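Drevard 5: searching procurement records for hidden owners
Review by Fidelina Henao

Drevard loads public tender notices and company registers into one database and links them by director, address and phone number. I tested version 5 against a set of food import contracts I had already traced by hand, so the correct answers were known.
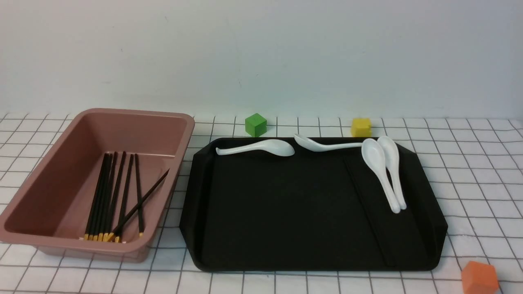 Black chopsticks with yellow tips in a pink bin.

Setup took 92 minutes, most of it spent indexing. The importer reads CSV and scanned PDF. Scans with stamps over the text came through badly, and six filings had to be typed in again. Cyrillic names are converted under a single spelling standard, and the setting cannot be changed per source. One director appeared as three people until I merged the entries.
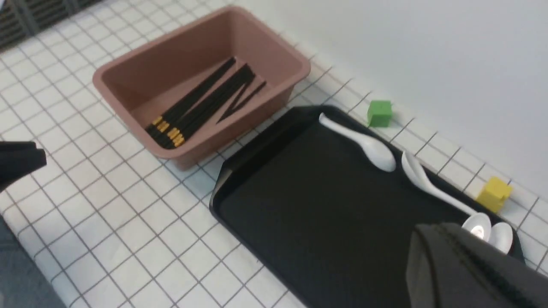 Chopsticks lying in the bin on a white tiled counter.

Matching is the strong part. Of 10 shell companies in my set, Drevard linked nine to the right parent. The miss was a firm registered through a relative with a different surname, and no register held that connection. Each link shows its source document and page.

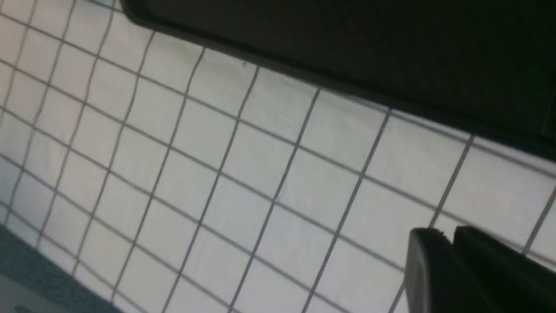 Export is weaker. Charts save only as flat images, and the table export drops the source column. Tarek Slaoui, who checked my results, had to work from the live database. Admasu handles this better but has no address matching.

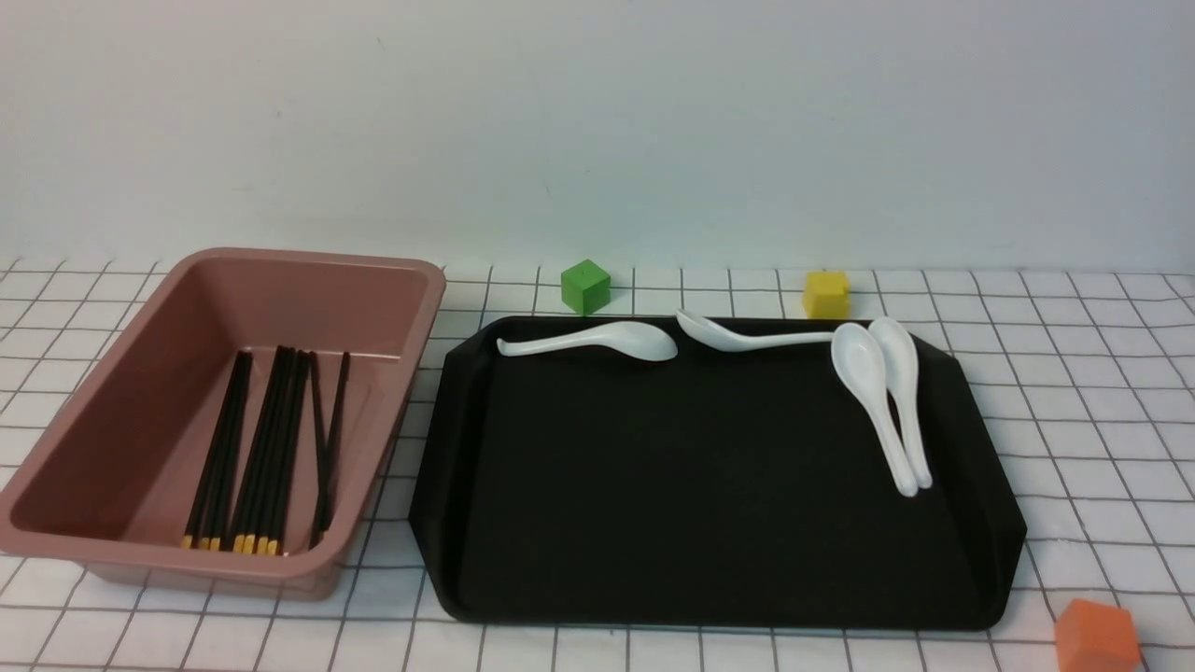 Permissions are set per project, with no option to lock a single file. Desks that hold leaked material should keep it on a separate install. The manual covers this in one paragraph under "Storage."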